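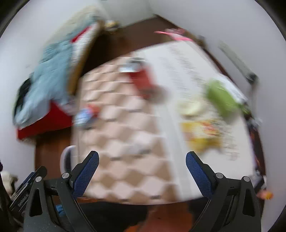
Table coverings on an oiled top are causing me trouble, and I want a second opinion before I refinish. The top is solid wood, dark reddish-brown, oiled last July, 22 mm thick. The table gets used for sorting, so it is never bare for long. At the moment it has a beige and white checkered cloth across much of the middle, a large printed sheet to the right of that, and a heap of fabric at the left with red cloth hanging over the edge. My problem is dull patches with soft borders, mostly where fabric has been left for a week or more. They don't wipe off with a damp rag. Mineral spirits lighten them for an hour and then they come back. Is this moisture, oil migration, or wear from the weave?

Ottar Söderlund
Ellville

graintight
Mineral spirits hiding the patch and the patch returning tells you it's in the finish and not dirt sitting on top. My guess is moisture held against the oil film by fabric. Mugs on cloth are the usual source. A little goes down the side, the cloth wicks it out, and you get a patch much bigger than the mug with no ring to identify it.

vuvstead_dave
I'd look at the printed sheet before the fabric. Uncoated printed paper left on a fresh oil finish can transfer ink and also pull oil out. Where exactly are the patches?

Ottar Söderlund
Three of them. Two under the cloth, one at the left end under the heap. None under the paper, and the paper has been in the same place longest.

vuvstead_dave
Then I withdraw the ink theory for this table. I still wouldn't leave paper on it.

Sølve Amundsen
I disagree with graintight on moisture. Water in an oil finish usually shows pale or gray with a fairly definite margin. Dull with soft borders sounds like underbuilt finish being burnished and dried out by cloth that moves a little every time somebody leans on it. How many coats, and how long between them?

Ottar Söderlund
Two coats, 24 hours apart. The tin is Farnura hard oil. I moved the table back into use on the Friday, so it had three days after the second coat.

Sølve Amundsen
Three days is too short for any hard oil I have used. It will feel dry to the hand and still be soft underneath. Put fabric on it in that state and the texture goes into the film. Check with a low raking light. If you can see the weave in the dull areas, you have your answer.

graintight
Raking light is a good test. I'll still say moisture contributes. A film that soft lets water in.

Ottar Söderlund
Checked at 6 a.m. with a flashlight laid flat on the wood. Faint weave in both of the middle patches, nothing in the left one. The left one may be a separate fault.

hovland_shop
Worth deciding what the table is for before you put more oil on it. If it is going to carry cups, cans and packets every day, I'd run a printed wipe-clean surface over the top and stop worrying about the wood. Busy checkered patterns hide marks better than a plain color, though they also hide crumbs. 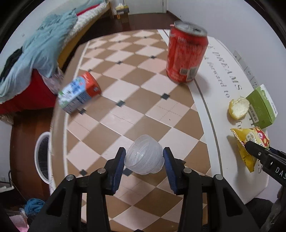
How long should a hard oil finish cure before it is covered full time?

graintight
Four weeks at normal room temperature is what I allow, longer if the room is cold or humid. Use the table lightly in the meantime and lift anything off it overnight.

Sølve Amundsen
Agreed on four weeks. I don't agree with a permanent wipe-clean cover on oil. Vinyl in particular can soften a finish through the plasticizer, and moisture that gets in at the edge has no way out. Put felt or cotton between them — or switch the top to a two-part varnish.

hovland_shop
I've had felt-backed vinyl on a bench for years with no damage. That one is varnished, so I'll concede it isn't the same test.

vuvstead_dave
Ottar, for the repair: clear the whole top, wash with mild soap, let it dry for two days. Sand the entire surface with 283 — sorry, 280 grit — and then one thin coat, wiped off hard after 15 minutes. Don't spot-sand. The patches will show as lighter areas on a top that dark.

graintight
Try 320 first on the underside of one end. 280 may cut more color than you want.

Ottar Söderlund
Will start with 320. The piles are going onto shelves for the four weeks, and the cloth stays off until the last coat passes the flashlight test. I'll report on the left patch separately once the top is sanded.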